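The Bottle That Stands Still

Why the plain iced tea bottle is shaped the way it is, and what happens to it on a table

A single-serve tea bottle looks like the least designed thing in a refrigerator case. It has a cap, a neck, a shoulder, a label and a base, and most buyers could not describe any of them an hour after throwing the container away. Each part is the result of a compromise between the people who fill it, the people who ship it and the person who finally sets it down on a desk.

Mahmoud Hegazy has worked on those compromises for 16 years, first in closures and now as a packaging engineer at Bodin, a contract design office in Clarport. His clients are mostly small beverage companies moving out of glass. They tend to arrive with a drawing of a label and very little else.

"They want to talk about the front panel," he says. "I want to talk about the neck. If the neck is wrong, the front panel is on the floor."

The neck matters at every stage. On many filling lines, plastic bottles are carried by a ring molded just under the threads, known as the support ledge or transfer bead. The body hangs below it and does very little. A line set up this way can change from one body shape to another without replacing every guide, provided the neck finish stays the same. It also explains why so many drinks that look different on the shelf take the same cap.

Tea adds a complication. Some teas are filled hot, and the heat of the liquid helps sanitize the inside of the container. As the sealed drink cools, it contracts and pulls a partial vacuum. An ordinary thin-walled water bottle would buckle. A bottle meant for hot filling is usually heavier, with a heat-resistant neck and panels or ribs that flex inward in a controlled way. Other teas are filled cold under sterile conditions, which allows a lighter wall but requires a much more expensive line.

The difference can be felt in the hand. A heavier wall gives a firm grip when the cap comes off. A light one gives way, and if the fill level is high, the drink comes up over the threads. Hegazy calls this the first-sip problem. Bodin tests for it by opening filled samples at refrigerator temperature and again after they have stood out in the room.
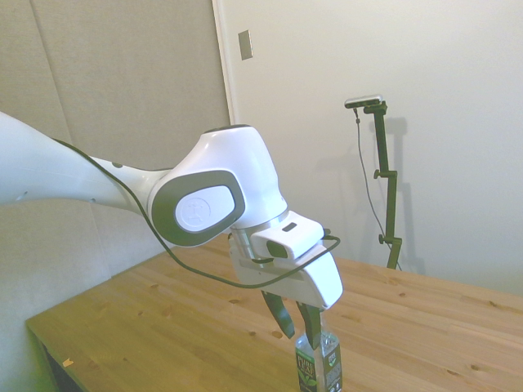 Standing is the other half of the work. A full bottle is a fairly stable object. Its center of gravity sits somewhere near the middle of its height, and the weight of the liquid resists a light bump. As the level drops, the center of gravity drops with it, which helps for a while. Toward the end it climbs again, as the plastic begins to count for more than the drink. An empty bottle has a high center of gravity for its weight and almost nothing holding it in place.

Base geometry decides how it behaves from there. Still drinks do not need the five-lobed foot common on soda bottles, which exists to hold pressure. They can stand on a continuous ring with the middle pushed up, and the wider that ring, the farther the bottle can lean before it goes over. Widening the ring costs space in the case. Last December, Bodin finished a project for Vetar, a small tea company, in which the standing ring grew by 4 percent and the height came down to match. The volume did not change. Vetar's main concern was whether the shorter bottle would look smaller next to its neighbors. It did, slightly, and the label was redrawn with taller lettering to make up for it.

Table surfaces vary more than designers would like. A finished wood top is usually flat enough, but oiled softwood can cup a little between boards, and a bottle set across a joint will rock. Stone is flat and slick. Condensation makes everything worse: a film of water under the ring lets the bottle slide where it would otherwise stay put. Hegazy's office keeps 7 tabletop samples for this purpose, including a strip of cafeteria laminate and a pine board that has been sanded and refinished several times.

Labels have their own rules. A wraparound paper or film label is glued at its leading and trailing edges and needs a straight cylindrical panel to lie flat. A shrink sleeve will follow curves, but it covers more of the bottle and can confuse sorting equipment at a recycling plant if it is made from the wrong film. Clear bottles with a partial label remain popular for tea, as the color of the drink does some of the selling. They also show sediment, so the filler has to decide how much haze a buyer will accept by the end of shelf life.

Dark green is a common label color in the category, and it prints reliably. White type on it has to be set a little heavier than black type on white, or the ink spreads inward and closes up the small letters. The nutrition panel is where this first becomes visible. Stuleo, a label printer that handles short runs for Bodin's clients, asks for a proof at 100 percent scale before it will quote.

Hegazy's current job is a cap that needs less torque to open, intended for older buyers. The difficulty lies in the tamper band, whose bridges must break cleanly at low force and survive the capping machine. Samples are due back from the molder in January 2025. Until then he is working on the shoulder, where a shallow waist would give the fingers somewhere to rest. The client has asked whether it could go lower, so that it does not interfere with the label.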